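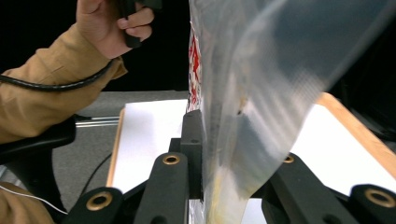

Fig. 1. Translucent bag, milky finish, with some red and white printed packaging showing along its left edge.

Packing and Materials, Session 4: Bags, and what goes in them
Course handout, Remzi Keskin
Print this page | E-mail this page

Right, bags. I know the groans I get when I put this session on the list, and I get them every January from whoever has just come off the carton session feeling clever. But you will handle more bags than cartons in any stockroom you ever work in, and most of the damage I saw in my years at Nitotside was down to somebody picking the wrong one or filling it badly. So bring a pen, because I shall be asking you to scribble on this.

1. Clear, milky or solid?

We sort plastic bags by how much you can see through them before we sort them by anything else. Clear means you can read a label through it at arm's length. Solid means you can't see a thing. Milky sits in between and it's the one that causes arguments (Fig. 1 is a milky one). You get the colour of what's there, the red and the white, and you get the general idea that it's printed, but I wouldn't want to pick an order from it. Look at that strip again and ask yourself whether the packaging is in the bag or behind it. I can't tell you from the picture, and I've stared at it a good while. In a stockroom that's a real question! If you're checking a shelf and you tick off an item that was standing behind the bag, you've got a wrong count and somebody's afternoon is gone.

My rule for milky bags is a written label on the outside, every time, even if you think the contents are obvious. They were obvious to you on the day you packed them.

2. Marks and tints

Also in Fig. 1 there are smudges on the surface, a faint yellowish tint towards the bottom and a small dark spot about halfway down. Students always want to know whether marks like these mean the bag should be thrown out. Well, it depends which sort of mark you've got, and you need it in your hands to find out. Try this on the bags in the box at the front:

- Wipe it with a dry cloth. A smudge that shifts is only handling.
- Turn the bag inside out if it's empty. A mark that stays put under your thumb on both sides may be in the plastic.
- Hold it up to the window and look for light coming through any dark spot. Light means a hole and a hole means the bin.
- Lay it on white paper and then on something dark. Tints come and go depending on what's underneath, and I've been fooled by this more than once.

Write down what you found before you compare notes with your neighbour. I do mean before.

3. Thickness

Our practice bags come from Wultatier in two weights, sold by the micron. The thin ones are 28 and the thick ones are 100. (A micron is a thousandth of a millimetre, so you need 1000 of them to make one. Somebody always asks.) You'll feel the difference straight away if you rub each one between finger and thumb. The thin one crackles and creases, the thick one is slower and wants to spring back.

Thin bags are fine for keeping dust off things and for bundling soft goods. I wouldn't put anything with a corner in one. Boxed goods have corners, and a boxed item dropped into a thin bag will find its way out through the bottom sooner or later, usually on the stairs. Thick bags cost more and take up more room on the roll, and the Bangash warehouse where some of you will do your placement uses them for nearly everything. Ask them why when you get there, I'd like to hear what they tell you.

4. Hanging and holding

A bag that hangs from one point gets all its strain in that one place, and you'll see it pull into long folds before it gives. Gather the neck in your fist and you spread the load over more plastic. Please don't carry a full one by a single pinched corner! If it's heavy, put your other hand underneath, and if it's too heavy for that then it wanted a box.

For hanging storage, use the pegs on the left-hand wall of the practice room and leave enough space to get a hand in between. Labels face out.

5. Folding and putting away

Empty bags go back flat. Start at the closed end and smooth towards the opening so the air has somewhere to go, fold in half lengthways, then in half again the other way. Thin ones in the top drawer, thick ones in the one below. I had a group last year who rolled theirs into little sausages, and very neat they looked, but none of them would lie flat again.

To do before next session

Find one milky bag at home or at work and fill in the bag sheet for it (spare copies in tray 22). I want the finish, any marks, your guess at the weight, and whether you could name the contents without opening it. Get somebody else to guess the contents too and put their answer next to yours.

Reading: the chapter on film and sheet in the Grititeck binder. Skip the part on shrink wrap, we'll do that with the heat guns out.

Last updated: Tuesday, February 1, 2022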